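Print this page | E-mail this page
3 comments | 8 shares

Section 4. Setting up and refilling tip boxes

For the bench at Holtby. Replaces the old sheet by the sink, bin that one. Written up by Baltazar Galindo, February. Corrections to me please, not in biro on the laminated copy.

Read section 3 first if you've not used the Drenden boxes before. This one covers opening, laying out, moving tips from one box to the other, swapping colours, and putting away. Two boxes at a time. Not three, there isn't the elbow room and somebody always ends up with a sleeve in one.

4.1 Before you start

Gloves on, fresh pair. Wipe the table down, let it dry properly. The top is shiny and shows every smear, so wipe with the grain, then once across.

You need:
- one box to take tips from (the "giving" box)
- one box to fill (the "taking" box)
- waste pot for dropped tips
- marker and tape

Check both racks are seated. Press each corner of the green plate with a knuckle. If it rocks, lift it out and put it back in, and do this before there are any tips in it. A rack that pops up half way through means starting again.

4.2 Laying out

1. Giving box on the left, taking box on the right. Left-handers can swap but tell the next person.

2. Undo the clasp with your thumb, other hand flat on the body of the box. Open the lid all the way. Left box opens left, right box opens right, so the lids are out of your way and the two racks face each other with clear table between. 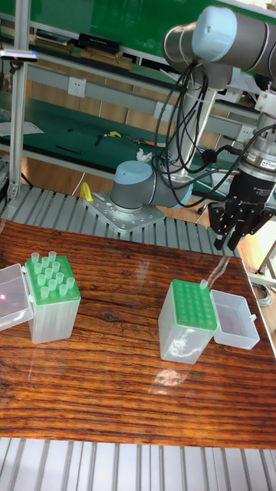

3. Lids stay on the hinge. Don't pull them off to save space. The hinges on the Castel ones are stiff and snap, and we've no spares.

4. Nothing goes in an open lid. It's not a tray, whatever it looks like. No caps, no pens, no used tips.

5. Leave a good hand's width between the boxes. More if you're wearing the long cuffs.

CAUTION: Don't lean over an open box to reach something behind it. Walk round.

4.3 Swapping clear for green

Clear tips and green tips never share a rack. They aren't interchangable on our pipettes and a wrong one will leak or drop off. If you're changing over, change both boxes.

1. Finish or empty the clear ones first. Close, tape, label.

2. Bring over the full green boxes. One near you, one further back.

3. Open the near one to the left, lid flat on the table. The far one can open away from you, with its lid standing up behind.

4. Look along the rows at eye level. Any tip standing proud gets pushed down with the lid of a spare box, never a finger.

5. Write the colour on the tape. Yes, even though you can see the colour. Wang fridge labels have fallen off twice this month and we're not having that here as well.
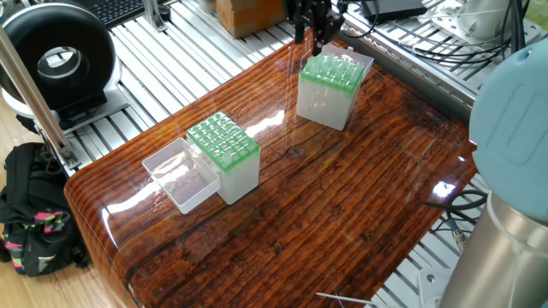 4.4 Moving tips one at a time

Slow job. A full refill of 89 tips took me 40 minutes the first go, less now. Don't start one at ten to five.

1. Start at the back of the taking box, furthest corner, and work along. Then the next row forward. That way you're not reaching over tips you've already put in.

2. Take from the front of the giving box. Same reason.

3. Hold each tip by the collar end. Not the point, not the middle.

4. Lift straight up till the point is clear of the plate. If it drags, stop and straighten.

5. Carry it upright. Bring it over the hole you want before you lower.

6. Point in first, straight down, and check it's in the hole before letting go. Most bent tips come from letting go early when the point's only resting on the plate.

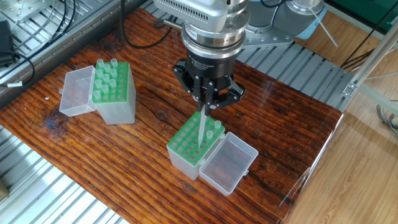
7. Let go, hands up and away, then back for the next. Don't slide sideways out of the rack, you will knock the neighbours.

8. Every row, stop and look. Leaning tip, take it out and redo it. Bent tip, waste pot.

NOTE: You can stop part way. A part-filled rack is fine as long as the tips are together at one end and the gap is all in one place. Scattered gaps are a pain for whoever's counting stock on Saturday.

CAUTION: Tip dropped on the table is a dead tip. Doesn't matter how clean the table is. Waste pot.

4.5 Closing and putting away

1. Check nothing stands higher than its neighbours.

2. Bring the lid over slowly, one hand on the body. Press at the clasp till it clicks. If it won't click there's a tip in the way, so open up and look, don't force it.

3. Tape across the front. Date, colour, initials, full or part.

4. Full boxes on the top shelf, part boxes below, emptys in the crate under the bench.

5. Opened boxes get used within 48 hours or go back for sterilising. Closed and taped, they keep.

6. Wipe the table again. Waste pot to the yellow bin.

If a plate cracks or a clasp goes, put the whole box in the crate with a bit of tape over it marked X and tell me. Don't put it back on the shelf. Next section covers the sterilising run.

Print this page | E-mail this page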